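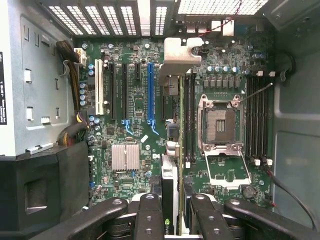 Open tower, empty CPU socket.

The Condness march is on for 2 in the afternoon, permit or no permit. The city has now lost our application twice – a talent it never shows with parking tickets.

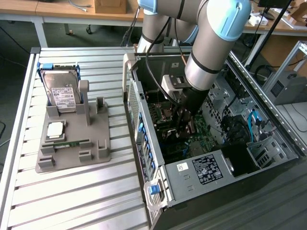 On the route, someone wrote:

> Why stop at Faulkner Square? Last March we had 50 people
> and the police had 28, and they still closed the bridge.
> I say we go straight to the Plosine council offices.

Fine by me, but the council goes home at noon. Faulkner first, then the offices, where we can chant at the janitor's bike. Bring flags. I have 10 and want all of them back.

Contact the list owner | © Condness Open Assembly list | Back to top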